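화이트보드 얼룩 지우고 오래 쓰는 법

등록 6/18/26

회의실이나 공부방에서 쓰는 화이트보드는 시간이 지나면 글씨가 잘 안 지워지고 표면이 뿌옇게 변합니다. 마커 잉크의 색소가 지우개에 묻었다가 다시 보드에 얇게 발리기 때문입니다. 보드를 새로 사기 전에 아래 순서대로 한번 닦아 보세요.

준비물
극세사 천 3장, 분무기, 미지근한 물 600ml, 주방용 중성세제 조금, 소독용 에탄올

1. 마른 천으로 가루부터 털어냅니다. 위에서 아래로 한 방향으로만 닦습니다. 가루가 남은 채로 물을 뿌리면 회색 물이 흘러내려 테두리 틈에 낍니다.

2. 분무기에 물과 세제를 섞어 천에 뿌립니다. 보드에 직접 뿌리지 마세요. 테두리 안쪽으로 물이 들어가면 뒤판이 불어 납니다.

3. 그래도 남는 자국은 에탄올을 묻혀 닦습니다. 창문을 열고 작업하고, 한자리를 오래 문지르지 않습니다.

4. 물만 적신 천으로 세제기를 닦아내고 마른 천으로 마무리합니다. 60분 정도 말린 뒤에 쓰면 됩니다.

유성 마커로 잘못 쓴 글씨
같은 자리에 보드마카로 덧칠한 다음 마르기 전에 지웁니다. 한 번에 안 지워지면 두세 번 반복합니다. 시너나 아세톤은 코팅을 녹일 수 있으니 쓰지 않습니다.

작은 보드는 벽에서 떼어 탁자에 놓고 닦는 편이 쉽습니다. 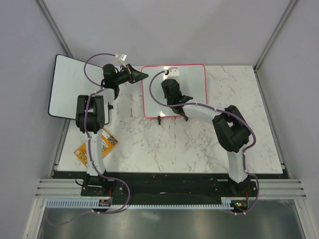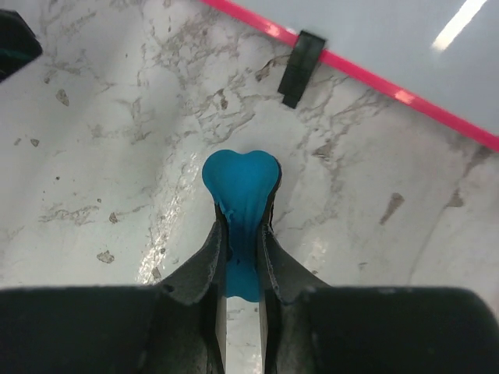

철 수세미와 매직블록은 피하세요. 처음에는 깨끗해 보여도 표면에 잔흠집이 생겨 다음부터 잉크가 더 깊이 뱁니다. 저는 지난 2월에 Bundard 사무실의 보드를 매직블록으로 밀었다가 결국 교체했습니다.

지우개도 관리해야 합니다. 펠트 지우개는 검게 뭉친 겉면을 칫솔로 털고, 물빨래가 되는 제품이면 미지근한 물에 헹궈 그늘에서 말립니다. 매일 쓰는 보드라면 물걸레질은 일주일에 한 번이면 충분하고, 글씨는 그날 안에 지우는 것이 좋습니다.

글: Tetteh Essien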